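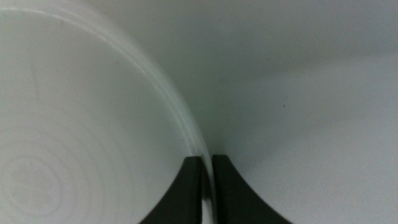
The big white bowl, inside wall and rim

Thread: White plastic bowl and plates, keep or replace?

tamarack_lane
Posted Apr 19, 2021
Hello everybody. First I apologise for my English, I learned it as an adult and I write slowly. I hope it is the correct section for serving ware.

I am organising the lunches for our community hall and I must decide about the plastic dishes before May. We have the big white bowl, which is used for salad, and plates that go with it on the table. The bowl is smooth inside and has faint rings at the bottom, one inside the other, around a small point in the centre. My question is whether these rings are wear from the salad spoons, or whether the bowl was made like this. If it is wear I would like to replace it, because I have read that scratched plastic is difficult to keep clean.

I have also a second question, about how to set out the plates, but I will write it after somebody answers the first. Thank you in advance.

gumleaf_kitchen
Those rings are from the mould, mate. Nearly every cheap plastic bowl has them. Wear from spoons goes in all directions, you never get neat circles with a dot in the middle. Keep the bowl.

prairie_pantry
Agree with gumleaf. Run your fingernail over them. If the nail catches and the edge feels rough, then worry. If it feels like soft little waves, it was born that way. I have two Zelline bowls with the same rings and they had them the day I took the sticker off.

oldstockpot
I will be the one who disagrees, a bit. Rings from the mould are fine, but they still hold oil. We had a Flirno salad bowl at the footy club and the dressing sat in the grooves whatever we did. After one season it had a yellow colour and a smell. For a hall that feeds a crowd I would go to stainless and be done with it.

gumleaf_kitchen
That's a washing problem, not a bowl problem. Hot water, proper detergent, soft brush. Stainless is great until you have to carry six of them up the stairs.

tamarack_lane
Thank you all for the quick answers. I did the test with the fingernail and it does not catch anywhere. It is like prairie_pantry wrote, soft waves. So I am now rather sure it is from the mould. I washed it also with a brush and could not smell anything after, but I understand what oldstockpot says about oil and I will pay attention to it.

The rim I like very much. It is folded over at the lip and a little bit translucent, and one can hold it well with oily hands. The stainless bowl of my sister has a thin edge and it hurts the fingers when it is full.

Now the second question. On our side table we do not want people to stand in one queue. I tried to put three round plates in a shallow curve, so that a person can reach any of them without moving the arm over the food of the others.

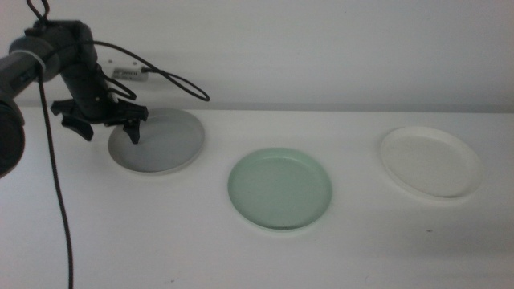

The table is white and the wall behind is also very pale, so I am afraid that everything becomes one colour and the older guests do not see well where the plate ends. The light grey plate at the back left is a little better in this regard. Should I buy a tablecloth in a dark colour, or is it better to buy plates in a colour? Our budget for the whole thing is 172 dollars and I would like not to use all of it.

prairie_pantry
Tablecloth! So much cheaper, and you can take it home and wash it. My mum has low vision and a navy cloth under pale plates made a huge difference for her. Get a wipeable one if there will be beetroot.

oldstockpot
Cloths slide, and somebody always pulls one when they sit down. Coloured plates are safer. Studimon make a plain melamine one in dark green, we have had ours for seven years and they still look decent.

dockside_dee
Plates in a curve look nice but you lose the front of the table. How many do you feed? If it's a big crowd, put the plates in a stack at one end and keep the middle for the food. People know how to walk along a table.

tamarack_lane
Last year we served 312 lunches in total, but never all on the same occasion of course. For one lunch it is a small group, so there is enough place at the front. I have tried also the stack at one end, and then everybody stands at this end and talks, and the food becomes cold. It is maybe a particularity of our guests.

dockside_dee
Ha, no, that's everyone's guests. Fair enough, keep your curve.

gumleaf_kitchen
If you go the cloth way, the Adjei ones come with clips for the table edge. That sorts out the sliding. I'd still keep the bowl.

oldstockpot
Clips are all right on a thin table top. Measure it first, ours was too thick and they popped off.

tamarack_lane
I will measure it. I think I will take one dark blue cloth with clips, and leave the bowl and the plates as they are. If the bowl changes its colour I will write here again, and oldstockpot may say that he told me so.

One more thing, does somebody know if the clips leave marks on a white table? The table belongs to the hall and I must give it back in good condition.

prairie_pantry
Mine haven't, but I put a bit of felt under each one. The self-stick kind, for chair legs.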